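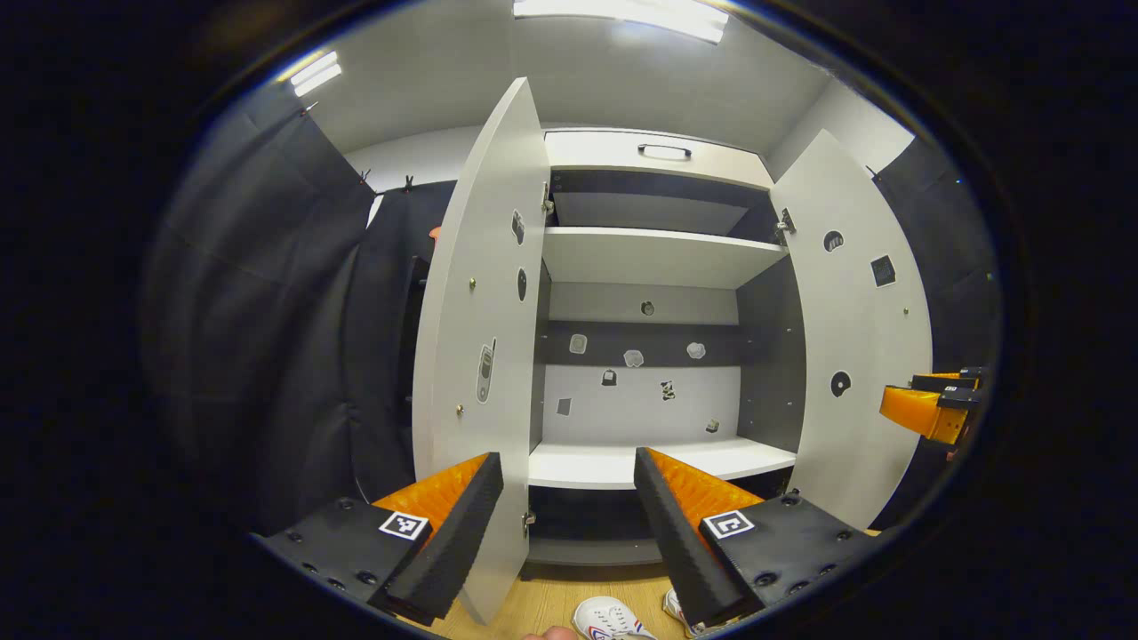 2020-06-18 - Taller, lote Zemholm

Hoy tocaba repetir el teñido de la lana de Savcombe con granza. La tanda anterior salió demasiado anaranjada y quería ver si era cosa del agua o de la temperatura.

Tres madejas, mordentadas ayer con alumbre. Peso en seco, 200 g entre todas. Raíz molida de la bolsa abierta, la misma de la otra vez, en remojo toda la noche.

Madeja A: agua del grifo. Madeja B: agua del grifo con una pizca de carbonato cálcico. Madeja C: agua de lluvia del bidón de atrás, colada dos veces.

Subí despacio hasta 61 grados y lo mantuve una hora. En la C se me fue un poco la placa hacia el final y tuve que retirar la olla un momento. No apunté el máximo, error mío.

Resultado en húmedo: la B es la más roja con diferencia. La A tira a teja. La C, salmón apagado, bastante desigual en un extremo - creo que la madeja estaba demasiado atada. Falta verlas secas y con luz de día.

Bhavana dice que en Plindlow aclaran en frío al día siguiente y que pierden menos color. Lo probaré con la mitad de la B.

El baño agotado lo guardo en el cubo con tapa. Asanka lo quiere para el algodón de Lã, que no necesita un tono fuerte. Asanka, si lees esto: cuélalo antes, queda mucho poso.

Pendiente:
Pedir alumbre, queda para un par de tandas.
Cambiar la pila del termómetro.
Prueba de luz de las tres muestras, tapadas a medias en la ventana hasta julio.
Etiquetar la C antes de que se mezcle con los restos de cebolla.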